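生活環境整備論 配布資料 第3回
床上に散在する物品の分類と収容

担当：Nabil Harb

1. 本回の範囲

前回は机上の整理を扱った。本回は床面を対象とする。対象とする室は、事務作業と機器作業を兼ねる共用室である。この種の室では、床は通路であると同時に一時的な置き場として使われやすく、机上とは異なる基準で整理を行う必要がある。

本資料で「収容」とは、物品を所定の容器に入れ、蓋の有無を問わず、容器の外形からはみ出さない状態にすることをいう。「撤去」とは、物品を室外または別の棚に移すことをいう。「固定」とは、物品を床に残したまま、位置と経路を定めることをいう。この三語は以下で区別して用いる。演習の記録用紙でも同じ語を使うこと。「片付け済み」という表記は、どの処置を指すのか判別できないため認めない。

2. 床上物品の区分

床上の物品は次の四群に分ける。

A群 配線類。電源タップ、延長コード、信号ケーブルなど。
B群 小物。玩具、球、文具、飲料容器など、片手で持てるもの。
C群 布類。衣類、タオル、袋、カバーなど。
D群 脚付き物品。椅子、三脚、スタンド、ラックなど。

一つの物品が二群にまたがる場合は、移動時に問題となる性質で決める。たとえば椅子の背に掛けられた上着は、椅子をD群、上着をC群とし、別々に記録する。ケーブルが接続された小型機器は、ケーブルを抜くまではA群として扱う。抜いた後に残った本体はB群に移し、記録用紙の行を改める。

分類の段階では物品を動かさない。先に動かすと、元の位置と接続先が記録から失われる。受講者の多くは目についた小物から拾い始めるが、記録前の移動は減点の対象である。

3. 容器の選定

収容に用いる容器は、樹脂製で底面が平らな箱を標準とする。演習室にはBekixの箱を備えてある。深さのある箱は布類に適するが、小物を入れると底に沈み、後から取り出すときに中身をすべて出すことになる。B群とC群を同じ箱に入れる場合は、小物を先に入れず、布を敷いてからその上に小物を置く。

容器は床に直接置いてよい。ただし次の条件を満たすこと。

(1) 扉の開閉範囲に入らない。
(2) ガラス面または壁面に近い側に寄せ、通路の中央に置かない。
(3) ケーブルの上に載せない。載せざるを得ない場合は、先にケーブルの経路を変える。
(4) 椅子の脚部の旋回範囲から外す。

(4)は見落とされやすい。五本脚のキャスター椅子は、座面を基準に位置を決めると脚が容器に当たる。脚の先端が描く円を基準とし、そこから余裕をとって容器の位置を決める。

4. 布類の収容手順

布類は形が定まらないため、収容の成否が持ち方に左右される。手順を以下に示す。

手順1 布の端ではなく、中央寄りの一点をつまむ。
手順2 容器の縁より高い位置まで持ち上げる。垂れた部分が床を引きずらないことを確認する。
手順3 容器の開口部の真上まで水平に移動する。
手順4 垂れた部分が縁の内側に入ってから下ろす。
手順5 放した後、縁に掛かった部分があれば内側に押し込む。

手順2と手順3を同時に行い、斜めに動かすと、垂れた部分が縁に掛かりやすい。布が大きい場合は二つ折りにしてから持ち上げる。濃色の布は箱の中で他の濃色の布と見分けにくいので、同色のものが複数あるときは畳んで重ね、境目が見えるようにする。
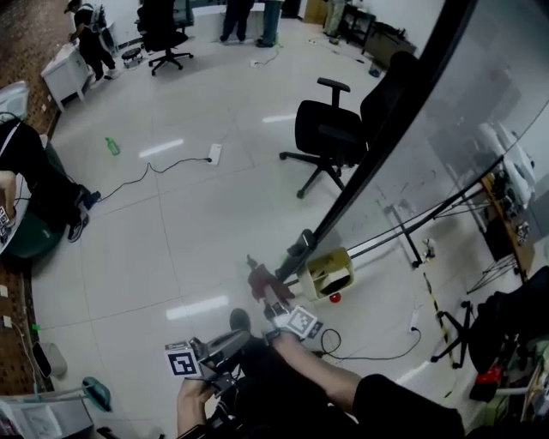
片方の手で布を扱う間、もう一方の手は低い位置に保ち、容器の支持または次の物品の把持に備える。両手を同時に容器の上に出すと、手元の視野が狭くなり、縁の位置を確認できない。作業者の足は容器から半歩離し、下を向いたときに容器の開口部と自分の足先が両方見える位置に置く。足先が見えない位置では、床のケーブルを踏む頻度が高くなる。

5. 配線類の扱い

A群は原則として収容せず、固定とする。使用中の電源タップを箱に入れることは、放熱の点から禁止する。手順は次のとおりである。

まず、各タップについて接続元と接続先を記録する。接続先のないタップは撤去の候補となるが、撤去の前に室の管理者に確認する。次に、ケーブルの経路を壁またはガラス間仕切りの下端に沿わせる。通路を横断する箇所は1か所にまとめ、床用のケーブルカバーで覆う。余長は束ねてもよいが、通電中のケーブルを小さく巻いて重ねてはならない。束ねる位置はタップ側とし、機器側には引き抜かれない程度の緩みを残す。

光沢のあるタイル床では、白い電源タップが床面の反射に紛れる。天井照明が列状に映り込む室では特に著しく、立位の視点からは輪郭を取りにくい。白いタップを白い床に置く場合は、タップの長辺に沿って有色のテープを貼り、位置を示す。本演習ではFliltachの床用テープを使用する。剥離後に糊が残った場合は、記録用紙の備考欄に位置を書いておくこと。黒いケーブルは白い床でよく見えるため表示を要しないが、黒い椅子の脚や黒いスタンドの近くでは見分けにくくなる。

6. 小物の扱い

B群のうち、転がるものを最初に収容する。球は床面のわずかな傾きでも移動し、記録した位置と実際の位置がずれる。横倒しの飲料容器も同様に扱う。飲料容器については、収容の前に栓の状態と内容物の有無を確認し、内容物があるものは容器に入れず撤去とする。A群の近くにある飲料容器は、他のすべての物品に優先して処置する。

球を箱に入れるときは、落とさずに底または布の上に置く。浅い箱では跳ねて外に出る。箱のすぐ脇にある球は収容済みと誤認されやすい。記録では「箱内」「箱外」を必ず書き分ける。

机の下や奥の壁際にある小物は、立位では色しか判別できないことがある。その場合は「青色小物、品名未確認」のように記し、近づいて確認した後に品名を追記する。推測で品名を書かない。

7. 脚付き物品の扱い

D群は、脚の投影範囲を占有面積とみなす。三脚は上部が細いため占有が小さく見えるが、脚を開いた状態では椅子に近い面積を占める。使用しない三脚は脚を閉じ、壁際に立てるか寝かせて棚に置く。閉じた三脚を箱に立てかけてはならない。

黄と黒の縞の標識柱など、注意喚起を目的とする物品は、見かけ上不要であっても移動しない。移動の可否は室の管理者が判断する。椅子は机に収め、収まらない場合は座面を机の方に向けて寄せる。布類が掛かっている椅子は、布類の処置を済ませてから動かす。

8. 作業順序のまとめ

順序は、飲料容器、転がる小物、配線の記録、布類、その他の小物、配線の固定、脚付き物品とする。配線の処置が二回に分かれるのは、記録を早い段階で済ませ、固定は床が空いてから行うためである。布類を配線の記録より先に処置すると、布の下にあったケーブルの元の経路が不明になる。逆に、脚付き物品を先に動かすと、キャスターがケーブルに乗り上げる。

9. 演習

2人1組で行う。一人が作業者、もう一人が記録者となり、途中で交代する。制限時間は20分とする。記録用紙は様式51を用い、物品ごとに群、元の位置、処置、処置後の位置を記入する。位置の表記はタイルの目地を座標として用い、入口に最も近い隅を原点とする。寸法の測定にはNyitraiの巻尺を貸し出す。

評価の観点は次のとおり。

・記録前に物品を動かしていないか。
・収容、撤去、固定の語が正しく使い分けられているか。
・布類が容器の縁からはみ出していないか。
・ケーブルの横断箇所が1か所にまとめられているか。
・処置後の床面を記録者が第三者に説明できるか。

終了後、床を元の配置に戻すまでを演習に含める。復元には相手の組の記録用紙を用いるので、自分だけに読める略号は使わないこと。

10. 次回までの課題

自室または所属する研究室の床を対象に、様式51を1枚作成する。処置は実施しなくてよい。物品の数が用紙に収まらない場合は、範囲を入口側の一角に限る。提出は次回の授業開始時とし、12月の最終回で全員分を返却する。

棚の区画割りについては次回扱う。Bisariの棚板を用いるので、動きやすい靴で出席すること。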